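Stondetti 浅色拼板操作板与小型积木组

产品中心 > 桌面教具与操作台面 > 操作板

产品概述

Stondetti 浅色拼板操作板是一款供桌面使用的长方形木质台面，适用于幼儿园活动室、小学低年级教室、康复训练机构以及各类需要固定操作区域的工作台。操作板与小型积木组配套供应，也可单独订购。积木组由若干种基本形体构成，包括立方体、圆柱体、三棱柱和五角星形柱体，配有红、蓝、绿等颜色，可用于形状辨认、颜色归类、空间位置描述以及手部精细动作练习。

本产品由 Steltow 工场负责木料拼接与表面处理，由 Stondetti 负责选型、检验与供货。产品编号为 391，目录内页码及配件对照表请参见本页末尾的订购说明。

设计说明

操作板的用途是在较大的工作台上划出一块边界明确的活动区域。许多机构的工作台由多人共用，台面上常设有孔位、挂钩或固定件，小件教具直接放置其上时，容易倾斜或嵌入孔隙。在台面上加放一块平整的木板，可以使小型积木平稳站立，也便于使用者在统一的底色上观察物件的颜色与轮廓。

板面采用浅色木料，保留天然木纹，由宽幅木板并排拼接而成。浅色底面与彩色积木之间对比清楚，适合需要辨色的活动。拼缝经过打磨，与板面齐平，积木在板面上移动时不受阻碍。部分教师习惯以拼缝作为参照线，将板面分为远、中、近几个区域，用于“请把星形放到最远的一格”一类的口头指令练习。

产品主持设计人 Loukia Panagiotou 在产品说明会上谈到，操作板最初的样稿为整块单色涂装，试用单位反映涂装面反光较强，且磕碰后痕迹明显，因此正式产品改为保留木纹的哑光处理。板边亦由直角改为轻微倒角，以减少搬运时对手部的压迫。 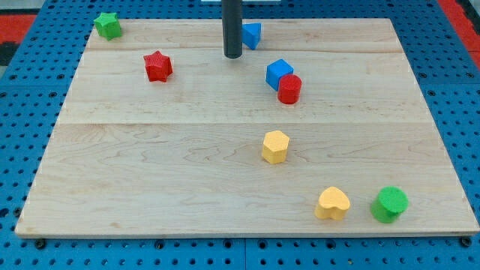
在实际使用中，操作板可直接平放于孔板式工作台、普通课桌或地垫之上。放置于孔板式工作台时，建议在板底四角加贴随附的防滑垫片，使木板与台面之间保持稳定接触。放置于地垫时，应选择较硬的地垫，避免木板因受力不均而翘动。

适用场景

一、形状与颜色的归类活动。教师可将积木散放于板面，请儿童按形状或颜色取出。同一形状配有不同颜色的积木，例如红色与绿色的五角星形柱体，可用于练习在两种属性之间转换分类标准。初次接触此类活动的儿童，宜先从单一属性开始，熟练后再增加条件。

二、空间关系的表达。积木之间可相互靠近、接触或前后遮挡，教师可据此引导儿童使用“前面”“后面”“左边”“紧挨着”等词语。立方体与圆柱体并置时，平面与曲面的差别较为直观，适合作为讲解的起点。

三、手部精细动作练习。积木尺寸较小，适合指尖抓握。三棱柱与星形柱体的棱角较多，对手指的位置要求高于立方体；圆柱体横放时会滚动，可用于练习控制力度。康复机构可根据训练对象的情况自行调整积木数量及摆放距离。

四、桌面陈列与教学演示。操作板亦可作为小型物件的陈列底板，用于公开课、教研活动及教具展示。浅色板面在室内照明下不抢夺物件的颜色，便于后排人员观看。

规格与构成

产品名称：浅色拼板操作板
产品编号：391
台面形式：长方形，宽幅木板拼接
表面：浅色天然木纹，哑光处理
板边：轻微倒角
随附配件：板底防滑垫片一套，清洁布一块
配套积木：立方体、圆柱体、三棱柱、五角星形柱体
供货形式：成套供应或单独供应

木料属于天然材料，每块操作板的纹理走向、色泽深浅均有差异，板面可能出现略深的浅褐色或微带粉色的纹路，相邻木板之间的纹理亦不连续。上述情况属于正常现象，不影响使用，不作为退换依据。如机构需要同一批次内色泽相近的产品，请在订购时注明，由 Steltow 工场在配料阶段予以挑选，交货时间相应延长。

使用与保养

首次使用前，请以微湿软布擦拭板面，再用干布擦净，静置至完全干燥。日常清洁以干布为主，遇有颜料或胶水痕迹时，可使用少量中性清洁剂，擦拭方向应与木纹一致。请勿将操作板浸入水中，勿使用含研磨颗粒的清洁用品，勿置于暖气设备旁或阳光直射处。

木板长期平放于潮湿台面时，底面可能吸湿变形。不使用时，宜将操作板侧立存放于通风处，或放入 Lo 系列立式收纳架。该收纳架每组设有 10 个槽位，可同时存放操作板与托盘。堆叠存放时，板与板之间应垫以软布，每叠不宜超过九块。

积木使用后应清点并放回原盒。星形柱体的内角处容易积存灰尘，可用软毛刷清理。发现积木有裂纹、掉漆或棱角破损时，应立即停止使用并予以更换。

安全提示

配套积木含有小型部件，不适合三岁以下儿童使用。学前儿童使用时，应有成年人在场看护。操作板搬运时请双手托持板底，不可单手提握板边。请勿在板面上切割、钻孔或放置高温器皿。操作板不具备承重功能，不可作为踏板或坐具使用。

配套与延伸产品

Firkus 分类托盘可与操作板配合使用，放置于板面一侧，用于收集已分类的积木。托盘为浅口设计，儿童可自行取放。Lo 系列除立式收纳架外，另有带盖积木盒，盒盖内侧附有形状对照图，便于整理时核对。

已购买旧款单色涂装操作板的单位，可继续使用原有积木及托盘，各配件尺寸与现款通用。旧款防滑垫片已停止生产，如需补充，可订购现款垫片替代。

订购说明

本产品面向幼儿园、学校、康复机构及教具经销单位供应，亦接受个人订购。机构订购满 13 套者，可申请附赠 Lo 系列带盖积木盒一只。订购时请填写产品编号、数量、供货形式及收货地址，并注明是否需要防滑垫片的备用装。

成套产品以纸箱包装，操作板与积木分层放置。收货后请当场检查外箱，如有明显破损，应在签收单上注明并留存外箱，随后与供货部门联系。因运输造成的板面损伤，经核实后予以更换；因存放不当或清洁方法不符合本页要求造成的变形、开裂，不在更换范围之内。

每年九月为学校集中采购期，备货时间较平时为长，请有关单位提前提交订购单。需要样品的机构可向供货部门申请借用操作板一块及积木一组，借用期满后请按原包装寄回。

积木可按形状或颜色单独补购，补购编号见随货所附的配件对照表。对照表遗失时，可凭原订购单号向供货部门索取电子版。

目录参见：桌面教具分册，第 9 页
相关产品：Firkus 分类托盘｜Lo 立式收纳架｜Lo 带盖积木盒｜防滑垫片备用装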